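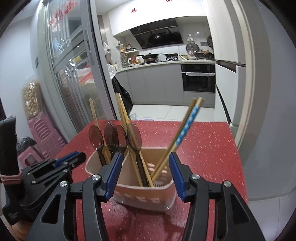
Okay, so my job. I run the return side at Rindico, which means everything that comes back from the rental kitchens: knives, ladles, chopsticks, spoons, the odd phone charger. We wash it, sort it, put it back in sets and send it out again. Seventeen people did that when I started and it's the same number now, I'll say that right away so you're not all sitting there waiting for the layoff slide. What has changed is what they do all day. Some of them now spend half a shift with a gripper in one hand, teaching. They reach for things like that utensil holder on the red counter, the one with the scoops standing up at the front and the chopsticks leaning every which way, and the fingers with the blue pads have to go in on either side of it. Try it sometime with a full caddy! Your hand knows how to do it and the gripper has no idea.

(Don't rush this bit. Let them look.)

How we got here. Last September we put in the first Bonderar cell on the sorting line. I was so excited, I brought a cake. The deal was that the cell would take the easy stuff, the single spoons and spatulas, and the crew would keep the mixed sets. First full day it sorted 1,693 pieces and I walked around telling everybody that number like it was my own kid's report card. Then Jovita Esquivel, who leads the day crew, asked me where the rest of the work had gone, and I said what rest, and she took me over to the table at the end of the line. Everything the cell didn't like was in one heap. Bent tongs, chopsticks crossed over each other, anything see-through. It used to come down the line mixed in with easy pieces, so you'd get a hard one and then ten you could do half asleep. Now it was hard ones all day long.

I hadn't thought about that at all. I'd thought about throughput and floor space and where to run the power. The easy pieces were how people rested, and I'd given them to the machine.

(Ask for hands: who here has a heap table? Wait. There are always more than you expect.)

So, the fix, or the part of it we've done. First thing was just rotation, nobody stays on the heap longer than an hour. Jovita drew that up on the back of a packing slip and we still use her version, the one in the scheduling software is wrong and I've given up on it. Second thing was the teaching work. We set up home-style kitchens to practice in, plus whatever real ones we can get into, and people go out with the hand-held grippers and do ordinary jobs. Move the caddy. Pull one pair of chopsticks and leave the other. Put the lid on. Every run gets recorded and goes into training for the next version of the cell.

Real kitchens are so much better for this than our practice rooms, by the way. Ours were way too neat. A kitchen where somebody cooks has a wok and a spice rack and jars and a towel hung on the oven door, and bags on the floor, and stools stacked by the door, and you have to bring your arm in around whatever's there. I kept tidying up the practice rooms and Gumaro Bautista kept messing them up again after I'd left. He was right. I've stopped.

Gumaro's story, if there's time (keep it to two minutes, last time I went on forever). He's been sorting since before I was hired. He did not want to teach the thing. He told me, in front of everyone, that I was asking him to hand over his hands. I didn't have a good answer, so I said you can say no, and he said no, and he stayed on the line for the whole fall. Then he watched a couple of the new folks try to pick up a caddy with the gripper, tipping it every time, and it drove him so crazy that he walked over and showed them. Go low, go slow, square up before you close. He's recorded 176 runs since then. He still says what he said about his hands, and I want you to hear that part too, because when I tell this story people like to make it a conversion and it isn't one.

What he asked for was money, and I think he had that right as well. Teaching pays a higher rate now, for every hour with the gripper. It took me four meetings to get it. If you take one thing back to your own shop, please take that: figure out the pay before you hand anyone the tool. We did it backward and it cost me a lot of goodwill with the night crew, who I'm still bringing donuts.

Stuff that's still bad (be straight about this, they can smell it if you're not):

Wrists. The gripper is heavier than your hand and you hold it out in front of you. We cut sessions to twenty-five minutes and people still complain, so it's probably going shorter.

The breaks. On the line everybody stopped together. Now the teachers are off in somebody's kitchen and the line eats without them. Jovita says lunch got quiet. I don't have a slide for that one.

The screen on the cell. It shows a pick rate, and people started racing it. We taped cardboard over the number. Very high tech.

And the Chávez site opens its own line this spring with a different machine, a Sikesik, and their manager called me to ask about conveyor height. I told him the height. Then I told him to go stand at the end of his line for a whole shift before he orders anything, and write down which pieces people are glad to see coming.

(Questions. If someone asks about headcount again, same answer, seventeen, and say plainly that I can't promise it for next year. Jovita's in the second row, she's said she'll take the ones about scheduling. Leave the sample gripper on the front table so people can try it on the way out, and bring the spare utensils in the tote.)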